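Keeping a light wood table nice

I get asked about tables more than anything else on this page, so I've put all my habits in one place. Mine came from a house sale in Cadthorpe and had every ring and scratch you can imagine!

Day to day, wipe with a cloth you've wrung out hard, always along the grain, then go over it with a dry tea towel. I add a tiny drop of washing-up liquid if it's sticky, and that's all. Spray polish builds up into a smeary film and I gave up on it years ago.

White rings often shift with a dab of plain mayonnaise left on for an hour (Arsalan Hashmi's trick, and I laughed at him until I tried it). Dark rings go deeper, so you'll be sanding. Start no coarser than 100 grit, go gently, and stop if you've got veneer.

For bare wood I rub in 2 thin coats of oil, a day apart. Lay the oily rags out flat outdoors to dry before binning them, as they can catch fire if they're scrunched up. 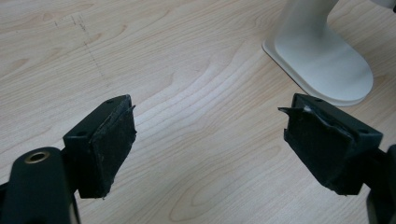
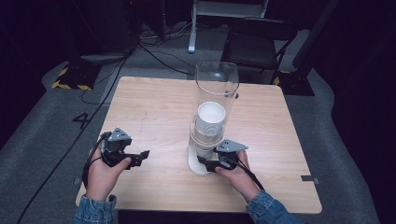 Scratches are mostly grit, in my experience. It gets under things and then somebody slides them. Felt pads under lamps and fruit bowls help a lot, and so does lifting instead of dragging. Anything tall on a round base, like the clear dispenser on the table there, I pick up low down with both hands and wipe underneath before it goes back. Check the felt every November too and swap any that's gone hard.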